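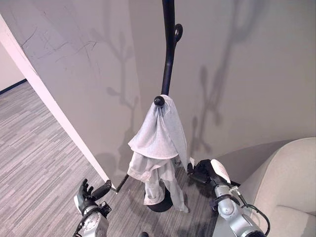 Mutlow Conflict Monitor, Second Edition: A Review

Wednesday, November 20, 2019

The Mutlow Conflict Monitor is a subscription database that records ceasefire violations, prisoner exchanges and negotiating rounds in active and frozen conflicts. The Iltley Center for Regional Affairs used the second edition for one full reporting cycle before preparing this assessment.

Coverage is the product's main strength. The edition under review contains 1,042 separate agreements, of which 441 are supplied with the full text in the original language and in English translation. Entries are dated, signatories are listed by office, and later amendments are linked to the parent document. Staff found that a side-by-side comparison of two drafts, previously a task for an afternoon, could be finished in minutes.

The search function is less satisfactory. Place names must be entered in the publisher's own spelling, and the index does not recognize common variants. A query for a border crossing under its local name returned no results -- the same crossing appeared at once under its older administrative name. The mapping module, licensed from Deltadance, loads slowly and cannot be exported at print quality.

Ksawery Wysocka, who led the trial for the Center, also noted gaps in the treatment of talks held through third parties. Some 70 entries give a host capital and a date but do not identify the mediator. The rival Lau Register is stronger on this point, although it has far fewer full texts.

Single-user licenses run for 12 months and include updates. Institutional licenses permit 2 simultaneous users, a limit that larger offices will find restrictive.

The Center recommends the Monitor to research libraries and foreign desks that work regularly with treaty texts. Offices mainly concerned with mediation should wait for the revised index, which the publisher has scheduled for December.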